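Visit report: open day at the Plirholm paper mill, Garkstead
2023-03-17

The mill at Plirholm opens to the public once a year, and this was the first open day since the new drying hall went into use. I took the early train from Drollton and walked up from the station at Garkstead, a flat road along the river. Tours left from the gatehouse in groups of 30. Tickets were 7 dollars, paid in cash at the window, and that included coffee and a printed map of the site.

Our tour began in the rag room. Plirholm still makes part of its paper from cotton, mostly offcuts from shirt factories, which arrive in bales and are sorted by hand. Buttons and zippers have to come out before the cutter. The room was cold and there was a lot of lint in the air. Masks were handed out at the door, and most people wore them.

Next came the beaters, two long oval tubs where the cut rag is worked in water until it turns to pulp. The older tub was being drained for cleaning. The guide passed around jars of pulp from different stages so we could see how the fibers shorten. She said a batch for writing paper takes far less time than one for bank paper, and that the crew still checks it by holding a spoonful in a glass of water up to the light.

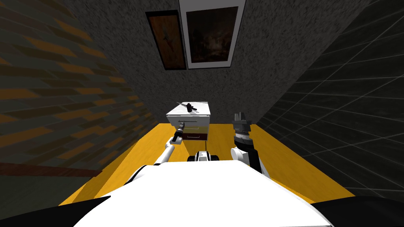

The sheet-forming floor was the part I had come for. Two vatmen were at work, one dipping the mold and the other laying the wet sheets on felt. They kept a steady pace and did not stop to talk, but one of the coaching staff answered questions from behind the rope. A new worker spends a year on small sheets before moving up to the large molds. The common faults are thick corners and drops of water falling on a fresh sheet, and faulty sheets go back into the pulp.

After pressing, the sheets go up to the drying hall. The old loft had shutters on both sides and depended on the weather, so in a damp February almost nothing could be finished. The new hall has fans and low heat. The sheets still hang over ropes in small bundles, as they did before.

The mill also has a machine line in the lower building, supplied by a firm called Lau. It makes envelope stock and filter paper, and it pays for much of the handmade side. It was running during our visit. The noise made it hard to hear the guide, and I missed most of what she said about the rollers. 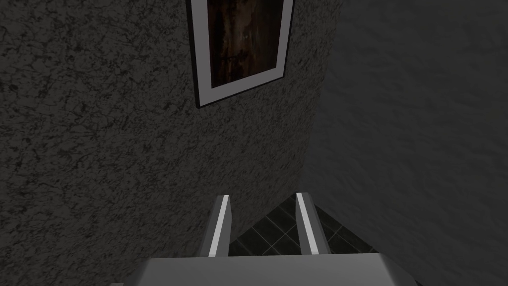 Can visitors make a sheet of their own?
Only in the afternoon workshop, which is booked separately at the gatehouse and costs 30 dollars. The finished sheets are mailed out after drying.

I did not take the workshop. I spent the time in the shop instead, where seconds were being sold by weight. I bought a bundle of 80 sheets in mixed sizes, a few with rough edges. They take ink well, though the heavier ones need a broad nib.

Lunch was soup and bread in the canteen. The line was long at noon and short an hour later. The path back to the station was muddy near the weir, and I would wear boots another time. The last direct train to Drollton leaves before the mill closes, so anyone staying for the final tour has to change on the way.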